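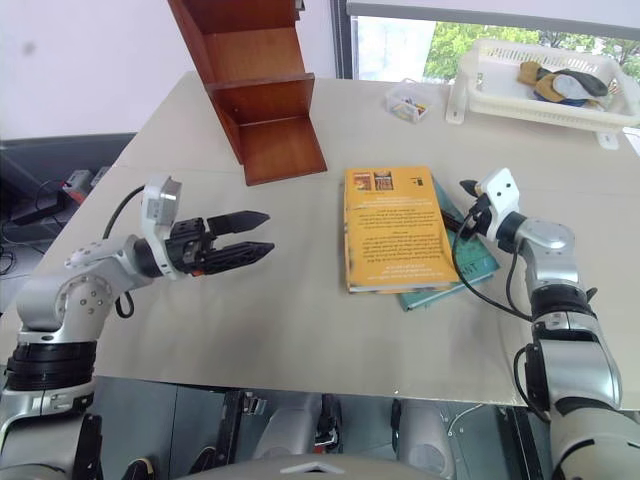 Fragen und Antworten rund ums Bücherregal

Kategorie: Ordnung & Lesen | Schlagwörter: Bücher sortieren, Stapel, Taschenbuch, gebundene Bücher

Seit ich im April mein Regal komplett leer geräumt und neu einsortiert habe, kommen hier ständig dieselben Fragen rein. Ich hab sie jetzt mal gesammelt, damit ich nicht jedes Mal alles neu tippen muss (und ihr nicht in den alten Kommentaren wühlen müsst!).

Wie viele Bücher hast du eigentlich?

1062, Kochbücher mitgezählt. Vor dem Ausmisten waren es deutlich mehr, aber da hatte ich noch keine Liste. Meine Freundin Edith Ñahui kommt auf 2098 und hat dafür ein eigenes Zimmer, also bitte keine Panik, es geht noch schlimmer.

Womit fange ich an, wenn überall Stapel liegen?

Mit dem kleinsten Stapel! Ich nehme zwei oder drei Bücher, lege sie auf einen Tisch, auf dem sonst möglichst wenig liegt, und entscheide nur über die. Behalten, weggeben, noch lesen. Dann kommt der nächste Schwung. Wer gleich das ganze Wohnzimmer auf den Boden kippt, sitzt abends um elf noch dazwischen und liest sich fest, ich spreche da aus Erfahrung.

Stellen oder legen?

Gebundene Bücher stelle ich, und zwar so, dass man sie noch mit zwei Fingern herausbekommt. Zu eng ist genauso blöd wie zu locker. Taschenbücher dürfen bei mir auch liegen, vor allem die dünnen, die im Stehen immer wegrutschen. Richtig große Bildbände lege ich grundsätzlich hin, die hängen sonst mit der Zeit im Einband durch.

Was kommt beim Stapeln nach unten?

Das Feste und Schwere. Also gebundenes Buch unten, Taschenbuch oben drauf. Andersherum wellt sich das Taschenbuch gern mal, und der Stapel kippelt. Höher als eine Handlänge baue ich nicht, sonst zieht man garantiert immer das unterste heraus.

Vorderseite oder Rückseite nach oben?

Beim Sortieren drehe ich die Taschenbücher tatsächlich um! Auf der Rückseite steht der Klappentext, und wenn ich den überfliege und nichts in mir sagt „ja, das will ich lesen“, kommt das Buch weg. Der Umschlag vorne verführt mich viel zu sehr. Außerdem ist hinten meistens der Strichcode, den brauche ich sowieso für meine Liste.

Du führst wirklich eine Liste?

Ja, ganz simpel als Tabelle: Titel, Autor, Regalfach, verliehen an. Die letzte Spalte ist die wichtigste. Percy Tamayo hat seit Ewigkeiten meinen Krimi mit den Leuchtturmwärtern, und ohne Tabelle hätte ich ihn wahrscheinlich längst ein zweites Mal gekauft. (Percy, falls du mitliest: ich hätte ihn gern zurück!)

Sortierst du nach Farben?

Hab ich probiert, und es sah eine Woche lang toll aus. Gelb neben Gelb, Blaugrün neben Blaugrün, richtig hübsch. Nur hab ich nichts mehr gefunden, weil ich mir Titel merke und keine Buchrücken. Jetzt sortiere ich nach Thema und innerhalb vom Thema nach Namen. Sheyla Cuadros schwört dagegen auf Farben und findet alles auf Anhieb, es kommt also wohl auf den Kopf an.

Welches Regal benutzt du?

Das Jerholm in der hohen Ausführung, die Fächer sind 30 cm tief. Damit passt auch eine zweite Reihe hinein, aber ich rate davon ab, hinten verschwindet alles. Für die Küche habe ich ein schmales Damgaard vom Flohmarkt, da wohnen die Kochbücher.

Wie mache ich die Bücher sauber?

Buch fest zuhalten und mit einem weichen, trockenen Pinsel von innen nach außen über den Schnitt gehen. Glatte Umschläge kann man mit einem kaum feuchten Tuch abwischen. Leineneinbände bitte nur trocken abbürsten. Für ein volles Regal brauche ich rund 60 Minuten, mit Hörbuch vergeht das schnell.

Und Preisaufkleber?

Kurz mit dem Föhn anwärmen und ganz flach abziehen, schön langsam. Bei unbeschichtetem Papier lasse ich sie lieber drauf. Ein Fleck vom Kleber ärgert mich mehr als der Aufkleber.

Wohin mit den aussortierten Büchern?

Die Romane bringe ich in den Bücherschrank in Zullville, der ist ständig geplündert und freut sich über Nachschub. Sachbücher nimmt Édgar Huamán für sein kleines Antiquariat, wenn sie halbwegs aktuell sind. Alte Lexika will leider kaum noch jemand, da bleibt oft nur das Altpapier. Tut weh, ich weiß.

Darf ich dir Bücher schicken?

Lieb gemeint, aber bitte nicht! Der Platz ist knapp. Schreibt mir Titel in die Kommentare, ich leihe sie mir dann in der Bücherei aus.

30 Kommentare | 60 Mal geteilt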